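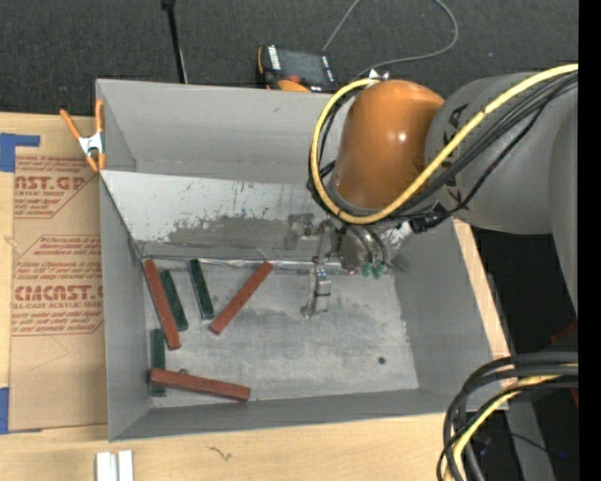 The gray bin on the table, with the red and green bars in it.

February 19, 2018

I spent most of the afternoon sorting out the bars. They had been spread over two shelves and a drawer since we moved out of the Harkbridge place in August, and I was tired of looking for them every time I needed a couple.

The bin is the big open one. It's scuffed all over and the sloped metal panel at the back has a dark worn patch that I tried to clean once and gave up on. There is also a small hole in the bottom, toward the right. Bars don't fit through it, but screws do, so screws go somewhere else now.

I only keep two colors in there, brick red and dark green. Red is for the long shelf and green is for the frame by the window. The rest went into a Vidbridge box with a lid, and that one is full. It holds more than 700 small parts according to the label. I believe it.

I thought about standing the bars upright in rows. I tried that with the old bin and they fell over whenever I bumped the table. Lying flat in a heap works fine for me. I can see the colors and pick out what I want.

Next is the drawer. It has 11 rolls of tape in it and I use one of them. After that I want to measure the wall for the second shelf, probably 20 inches deep, and see if Solís still sells the brackets I used last time.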